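Correa 30 Free-Standing Punch Bag

Back in stock from October. Sold out twice over summer so if you want one dont hang about.

The Correa 30 is our mid-size free-standing bag, made for garages, spare rooms and small clubs that can't drill into the ceiling. Fill the base, screw the column down, start hitting. No chains, no bracket, no noise through the joists at 6am.

Who it's for

Boxing, kickboxing, general fitness. Beginners upwards. Fine for hooks, straight shots and body kicks. Heavy low kicks - get the Kaltstead instead, wider base and it won't walk across the floor on you. Berkay Keskin coaches the novice class at Trultham and has had two of these out every Wednesday since spring. His verdict: "Good bounce back, not too quick. The kids can work on it and so can I."

What you get

- Column with foam wrap and stitched outer sleeve
- Base, empty (fill with water or sand)
- Filler cap and spare washer
- 2 carry straps
- Fitting sheet

Gloves and wraps not included. Pump not needed.

The numbers

Empty it goes in the back of most hatchbacks with the seats down. Filled with sand it's nearly 200 kg, so fill it where you want it to stay. Water is lighter and easier to drain but the bag will shift more under hard shots. Three height settings, pin lock, no tools. Column and base come in seperate boxes and may turn up on different vans.

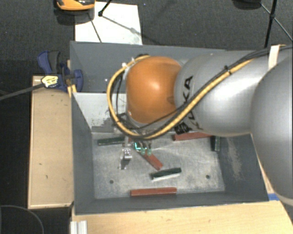

Setting it up

Level floor. Rubber mat under the base if you're on tiles or laminate. Screw the column in by hand until it stops, then a quarter turn more. Leave the sleeve zipped. Check the pin before every session - takes seconds. If the base weeps round the cap, swap the washer for the spare, still leaking then ring us.

Cleaning: damp cloth, mild soap. No bleach, it ruins the stitching.

Delivery and returns

Kerbside only on the base box. Pick your day at checkout. 30 days to send it back, drained and dry please, original boxes if you still have them. Club orders of 3 or more get a better price - ask for Zübeyde Soylu on the trade desk, mornings are best.

Related items

Kaltstead wide-base bag
Jukura sparring gloves
Jukura cotton hand wraps, pair
Correa spare sleeve
Rubber floor mat, large

Last updated: October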